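Skript zur dritten Sitzung: Gehälter und Vertragslaufzeiten im Profisport

Letztes Mal sind wir bei der Ablöse hängen geblieben, deshalb steige ich gleich beim Gehalt ein. Nehmt bitte den Fall Ingvarsson, den habt ihr im Reader (Hanne Ragnarsson hat ihn für uns aufbereitet, danke nochmal!). Hafþór Ingvarsson spielt Handball bei Lolcombe und verhandelt über drei Jahre, mit einer Option auf ein viertes.

Wichtig ist mir die Frage, wem die Option gehört. Liegt sie beim Verein, trägt der Spieler das Risiko einer Verletzung im letzten festen Jahr. Liegt sie beim Spieler, zahlt der Verein dafür fast immer mit einem niedrigeren Grundgehalt — oder er sollte es zumindest versuchen.

Zum Rechnen: Grundgehalt 900 pro Spieltag, dazu 199 Einsatzprämie. Macht 1099, wenn er aufläuft. Schreibt euch bitte beide Werte getrennt auf, in den Klausuren wird das ständig vermischt.
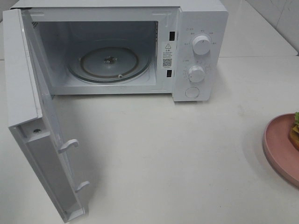

Dann noch die automatische Verlängerung. Die greift ab einer bestimmten Zahl von Einsätzen, und ich finde sie ja tückisch, denn plötzlich sitzt ein gesunder Spieler auf der Bank, nur damit die Schwelle nicht fällt. Hugo Ibarra hat dazu einen schönen kurzen Aufsatz geschrieben, lest vor allem den zweiten Abschnitt!

Bis zur nächsten Sitzung: Aufgabe 4 rechnen, einmal mit und einmal ohne Option.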